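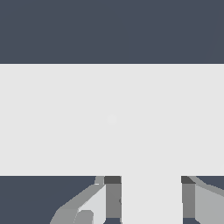 ## Demstead Household Water Program – Interim Report to the Negussie Fund

This report covers the second half of the grant year, from July through December. It should be read together with the budget statement sent in November.

### Well testing

Samples were collected from 578 private wells during the period, against a target of 500. Most came from the hill parishes north of Demstead, where homes have no public supply. Results were mailed to each household within four weeks, except in October, when the laboratory was closed for repairs and letters went out late.

Nitrate remains the most common problem. Wells near the old feed lots were retested in November, and the owners have been offered a visit from program staff. Two owners declined.

### Filters and repairs

Under the agreement with Fillix, 980 replacement cartridges were delivered to the depot in August. Distribution is behind schedule. The delay comes mainly from the bridge closure at Skeltora, which added more than an hour to each trip – the road has now reopened to light trucks.

Wellhead repairs were completed at all sites approved in the spring. Three further applications are waiting on county permits.

### Public information

The printed guide to home wells was revised and sent to 2,153 addresses. Calls to the help line rose in the weeks that followed, most of them about how often to test and where to leave samples. A Spanish edition is at the printer.

### Spending

Spending is within the approved total. Fuel and vehicle hire ran over budget and will be covered by savings on laboratory fees, subject to the Fund's approval. A request to move these amounts is attached as Annex B.

### Next period

Cartridge distribution will be finished by the end of March. Spring sampling will begin in the river parishes as soon as the ground allows.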